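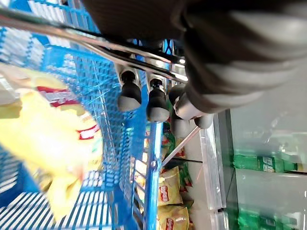

Mervin Sawatzky opinó, al leer el borrador del informe anterior, que dedicábamos demasiado espacio al mobiliario y casi ninguno a la cesta, y que la mayoría de los problemas de una compra pequeña empiezan cuando hay que meter el segundo artículo encima del primero. Pedía además que se explicara por qué se habían cambiado las estanterías de sitio dos veces. Los dos asuntos se tratan en este informe, en los apartados 2 y 3.

Informe de seguimiento, segundo periodo
Proyecto: Tienda de autoservicio de Ombridge
Entidad responsable: Nalosance
Entidad financiadora: Fondo Keogh
Periodo: de enero a abril

1. Situación general

La tienda está montada y en uso desde finales de enero. Ocupa la sala de la planta baja que da al patio y vende aperitivos, bebidas embotelladas y un surtido corto de productos refrigerados. El horario sigue siendo de ocho de la mañana a seis de la tarde.

De las tareas previstas para el periodo quedan terminadas la instalación del mobiliario, la compra de cestas y la primera versión del plano de colocación. Está en curso el etiquetado de precios. No se ha empezado la rotulación exterior, que depende de un permiso de la propiedad del edificio. El permiso se solicitó en febrero y se volvió a solicitar en marzo con el plano corregido.

El surtido cerró el periodo en 135 referencias. En la solicitud figuraba un número menor, pero el distribuidor sirve las patatas fritas y los frutos secos en surtidos cerrados y hubo que aceptar sabores que no se habían pedido. Proponemos mantener esa cifra como techo hasta el próximo informe.

2. Estanterías y frigorífico

Las estanterías son negras, de dos niveles, con el panel del fondo blanco. Las suministró Undetitz con una semana de retraso y con una caja de tornillería equivocada, que repuso sin coste. El montaje lo hizo personal propio en dos mañanas.

La primera colocación ponía las estanterías en paralelo a la pared larga y el frigorífico junto a la puerta. Duró hasta mediados de febrero. La puerta del frigorífico, al abrirse, cortaba el paso de quien entraba, y a primera hora se formaba cola en el pasillo. En la segunda colocación el frigorífico pasó al fondo, pero la toma de corriente de ese lado comparte línea con el almacén y saltaba el diferencial. La tercera, que es la actual, acerca el frigorífico a las estanterías y deja libre la entrada. La instalación eléctrica no se ha tocado.

Con esta disposición el recorrido es corto: se entra, se coge la cesta, se pasa por los aperitivos y las bebidas, se abre el frigorífico si hace falta y se llega a la caja. Quien solo quiere una bebida no tiene que dar la vuelta completa.

El nivel superior se ha reservado para lo que más se vende. Las existencias de reserva ya no se guardan en la sala. Durante las primeras semanas se dejaban cajas abiertas en el suelo, debajo del nivel inferior, y se retiraron después de que dos personas tropezaran con ellas.

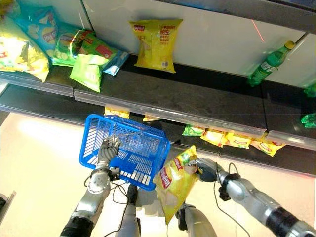 Cesta azul y bolsa de patatas Lay's ante la estantería de aperitivos y bebidas.

3. Cestas

Se compraron cestas de plástico azul vivo, caladas por los lados y por el fondo, con asa metálica. El color se eligió para que se distinguieran bien sobre la estantería negra y para no confundirlas con las grises del almacén, que antes acababan en la sala. El calado facilita la limpieza y permite ver desde fuera si ha quedado algo dentro.

El asa metálica ha dado buen resultado en general. Tiene el inconveniente de que cruza la boca de la cesta y hay que apartarla o pasar el artículo por un lado. Con las bolsas grandes de patatas la gente tiende a empujar y algunas llegan a la caja arrugadas. No se han registrado devoluciones por este motivo, pero sí comentarios. En la caja se avisa a quien compra por primera vez de que el asa se abate.

Los artículos altos son el otro punto. Una botella de pie se cae en cuanto la cesta se inclina, y tumbada ocupa casi todo el largo. Lo que mejor funciona es acostar la bolsa contra un lateral y dejar la botella al lado, apoyada en el fondo. Si se pone primero la botella y después la bolsa encima, la bolsa aguanta; al revés, no siempre. En marzo se cambió el orden de las estanterías para que las bebidas quedaran antes que los aperitivos en el recorrido, y se volvió atrás a las dos semanas: los clientes habituales seguían yendo primero a por las patatas y se cruzaban con los demás.

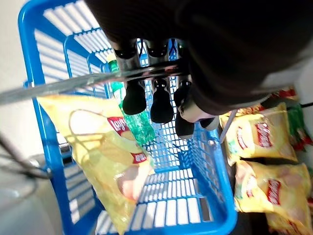 La solución que se ha adoptado es más modesta. Se han quitado de la venta las bolsas de tamaño familiar, que no cabían tumbadas, y se ha dejado un solo formato grande por marca. Las botellas de litro y medio se sirven ahora desde la caja, a petición. El cambio ha liberado sitio en la estantería y ha ordenado bastante el nivel inferior, donde las botellas pequeñas ya no se mezclan con las grandes.

Queda pendiente decidir dónde se apilan las cestas. Ahora están a la entrada, en el suelo, y la pila obliga a agacharse. Undetitz ofrece un soporte con ruedas de la misma serie que las estanterías. Hemos pedido también precio a un taller de Ombridge que podría hacer uno fijo, más bajo, que no se mueva con la puerta abierta. Se adjuntarán los dos presupuestos en cuanto llegue el segundo.

4. Reposición y colocación del producto

La reposición se hace dos veces al día, antes de abrir y a media tarde. La de la tarde se añadió en febrero. Las instrucciones que se siguen son estas:

Las bolsas se colocan de frente, con la marca visible, y nunca unas encima de otras.
Lo que caduca antes va delante.
Las bebidas se alinean con la etiqueta hacia fuera y con el tapón cerrado comprobado.
Lo que un cliente deja fuera de su sitio se devuelve al suyo en la misma ronda.
Las bolsas rotas o muy arrugadas se apartan y se anotan en la hoja de mermas.

La última instrucción se ha cumplido de forma irregular. En enero y febrero las mermas se apuntaron en papeles sueltos y no hemos podido reconstruir el total. Desde marzo hay una sola hoja, colgada en la puerta del almacén, y se pasa a limpio al cerrar el mes. Los datos de marzo y abril se enviarán con la memoria económica.

Las bolsas siguen siendo lo más difícil de mantener en orden. El envase es resbaladizo, pesa poco y cuando falta la de delante se vencen las de detrás. Se probaron separadores de cartón, que se doblaron pronto, y después unos de alambre, que se enganchaban en el borde de las bolsas y rompieron varias. De momento no se usa ninguno y se coloca menos cantidad en cada fila. La estantería parece menos llena, pero se repone con más rapidez y el producto llega a la caja en mejor estado.
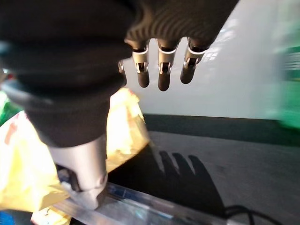
Para el próximo periodo queremos probar unos topes bajos en el frente, solo en las filas de bolsas. Se instalarán primero en una estantería y se dejarán un mes antes de comprar el resto. Si dificultan sacar el producto, se retirarán. En las bebidas no hacen falta.

5. Etiquetado de precios

Se encargaron 500 etiquetas en cartulina blanca, tamaño único. Al recibirlas se comprobó que el cuerpo de letra del precio por kilo era demasiado pequeño y se devolvió la partida completa. La imprenta ha aceptado repetirla cobrando solo el papel. Mientras tanto se utilizan etiquetas impresas en la oficina, que se despegan con la humedad en la zona del frigorífico y hay que sustituir cada pocos días.

Las reclamaciones por precio equivocado se concentraron en las dos primeras semanas de abril, cuando el distribuidor actualizó la tarifa y en la sala quedaron varias etiquetas antiguas. En todos los casos se cobró el importe menor. Ahora el cambio de tarifa se aplica por la tarde, con la tienda ya cerrada, y se repasan estantería y caja seguidas.

6. Ejecución económica

La partida de mobiliario está gastada. La de cestas conserva un remanente de unos 1000 euros, resultado de haber pedido menos unidades de las previstas. Solicitamos autorización para pasar ese remanente al soporte de cestas y a los topes. Si el Fondo Keogh prefiere que se mantenga en su partida, el soporte se pospondría al ejercicio siguiente y los topes se pagarían con los ingresos de la tienda.

La partida de rotulación, de 1000 euros, está intacta a la espera del permiso. No se pide modificación.

Los gastos de electricidad han sido superiores a los calculados. El consumo del frigorífico se estimó con la puerta cerrada la mayor parte del tiempo, y a la hora del almuerzo se abre de forma casi continua. La diferencia la asume Nalosance.

7. Incidencias

Avería del cierre de la puerta del patio, en febrero. Reparada.
Rotura de una botella en la sala, en marzo, sin heridos. Se ha dejado un cubo y una fregona en el almacén, que antes había que pedir en la primera planta.
Dos entregas del distribuidor fuera de horario. Se le ha comunicado por escrito que solo se recibe mercancía antes de las ocho.
Sustitución del asa de una cesta, que se había soltado de un lado. El resto se revisó el mismo día y no se encontró ninguna otra floja.

8. Próximos pasos

En mayo se recibirá la nueva partida de etiquetas y se hará el cambio completo en una tarde. En junio se instalarán los topes de prueba. El plano de colocación definitivo, con la posición del frigorífico y la del soporte de cestas, se enviará antes del verano para que el Fondo Keogh pueda compararlo con el de la solicitud. Rogamos que la respuesta sobre el remanente nos llegue antes de esa fecha, ya que Undetitz mantiene el precio del soporte solo hasta final de junio.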